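Lornance Shared-Floor Operation Kit
For two-arm mobile units working in occupied offices

Product overview
Equipment status: in stock
Supplied by: Lornance, Ullinden

The Shared-Floor Operation Kit contains the documents, floor markers and configuration files needed to run a two-arm unit on a floor where staff are present. It covers waste handling, bag changes and light tidying. It does not cover sharps, liquids or glass.

Contents
Operating rules, bound, 177 pages
Floor markers, self-adhesive, 4
Wall cards for staff, 2
Configuration files for speed, grip force and reach limits

Working rules
The unit is set to the reduced speed profile before it enters any area with seating. Arm movement below knee height is permitted only when the base is stationary. If a person steps inside the marked zone, both arms stop and hold position. Work resumes on a manual release, never on a timer.

Bags are gripped at the neck. The second gripper stays open and clear of the bag until the first has closed. Loose film and packaging on the floor are picked up before the base moves again, as thin plastic can wind into the drive wheels. Pedal bins are treated as fixed objects unless the site file lists them. 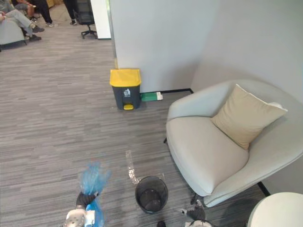

Helmut Lindemann writes that the stationary-base rule is too strict for small wastebaskets, and that his site in Nekemberg loses time repositioning between desks. He asks for a slow creep mode with the arms lowered.

Creep mode is not included in the current edition. A site may apply for a variation using form 4 in the operating rules. The application must state the floor covering, the stopping distance measured on it, and the hours during which staff are present. Until a variation is granted, the standard rule applies.

Site preparation
Markers are placed at the limits of full arm reach, measured from the parked base. Wall cards go at eye level by each entrance. Chairs on casters should be pushed in or moved outside the zone. The stop function is tested on both arms at the start of each shift and the result entered in the site log.

Ordering
Replacement markers and wall cards are sold separately. Technical questions: Till Stüber, Lü office, Monday to Friday.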